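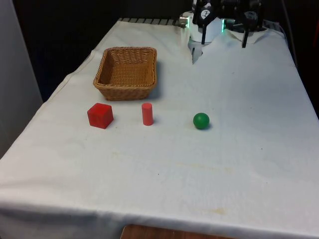
Khurram Cheema had given up on shaving brushes years ago, he says, and it took one morning with the new Geltura to bring him back. "I couldn't believe how much lather came out of such a small dab of soap. My neck didn't sting at all!"

Khurram is one of 98 people who tried the brush at home before its launch, and their comments shaped it a great deal. Welik is delighted to announce that the Geltura goes on sale this February, in two handle lengths.

The bristles are synthetic, soft at the tip and firmer lower down, so they work well with creams and hard soaps alike. Early versions shed a few hairs in the first week. We changed the glue, then changed it again, and went through 11 knots before settling on this one – the densest we have made.

"I wanted a brush you can rinse, shake and forget about until tomorrow," says designer Sidra Ansari. "The short handle is my favourite, though the testers were split!"

The first batch is 800 brushes, each with a drip stand. Spare stands can be ordered separately, and owners of our older Jadoon brush will find that theirs fits too.

Press contact: Farzana Ghumman, Welik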